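Notes for week 2 – household waste and where it goes

Okay, so last time I ran out of room on the board and we never got to the part I like best, which is the bag itself. Please read this before October, when we do the landfill unit, and bring your own numbers from home if you've started weighing.

**Where we left off**

We were looking at the Baltville collection figures. Quick recap for anyone who missed it: the town switched from collecting everything every week to collecting food scraps weekly and the rest every other week. I asked you to guess what happened to the total, and most of you guessed it would drop. It did, but only by 9 percent, and a lot of that was garden stuff people started leaving on the lawn. The interesting change was in what people put where.

Remember the three words I keep using:

- **Generation** – everything a household throws out, wherever it ends up
- **Diversion** – the share that goes somewhere other than landfill or the burner
- **Contamination** – the wrong thing in the right bin

Students mix up the first two on the exam every single year! If a family throws out 400 pounds and recycles 64 of them, generation is 400 and diversion is 16 percent. Generation hasn't moved at all.

**The bag problem**

Bags are cheap, light, and a huge pain at the sorting plant. At Triten, the plant we'll be reading about, film plastic wraps itself around the turning shafts, and the line has to stop so a crew can cut it loose. I visited once and the noise when everything shuts down is very strange (you suddenly hear pigeons).

Dark bags have a second problem: the sorters can't see in. A tied black bag on the recycling belt usually gets pulled and sent to landfill whole, even if it's full of perfectly clean cans.
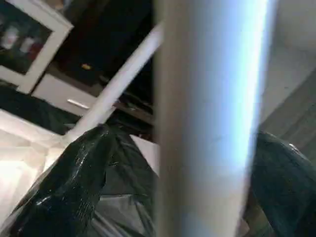 Sistatby tried clear bags and got an earful, one resident writing that she was happy to recycle but didn't see why the whole street should know what she ate. I have a lot of sympathy for that. Privacy comes up in nearly every bag study, and planners tend to leave it out of the budget and then act surprised.

So what do you do? Sistatby went back to dark bags for landfill waste and asked for loose items in the recycling bin. Contamination fell to 20 percent, which is still bad, but they'd take it.

**For next time**

Read the Mogensen handout, sections on film plastic and on fees. Skip the appendix unless you love tables.

Then write me a page on this: should a town charge by the bag or by weight? Think about who lives in apartments, who has a garage, and who's going to sneak a bag into the neighbor's can – it happens a lot. I don't have a favorite answer, so don't try to guess it.

Bring a calculator. The one on your phone is fine.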